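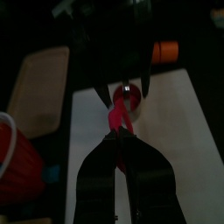
Category: Student Projects > Strap and Cord Handling
Reading time: 2 min

S_Ahn
The Pluldale student team has posted its April work on two-arm strap handling. One gripper holds the pink strap while the second is positioned over the red part. Members are invited to comment on the method.

wetmont_lab
The pinch is too close to the fingertips. We would recommend a deeper grip.

S_Ahn
Respectfully, a deeper grip bunches the strap. We logged 171 attempts before settling on this one.

snaedis_g
I agree with Wetmont on grip depth. My greater concern is the hanging strap, where the background is plain but the webbing folds over itself. 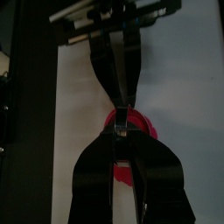 Black strap on the bracket, with buckle and red disc.

S_Ahn
That task will be scored separately - the rules allow 2 arms for either one. Grip depth remains open until Saturday.

Comments

Datine: Are the logs available to other clubs?

Seo-ah Ahn: Yes, on written request.

Han: I still prefer the shallow grip.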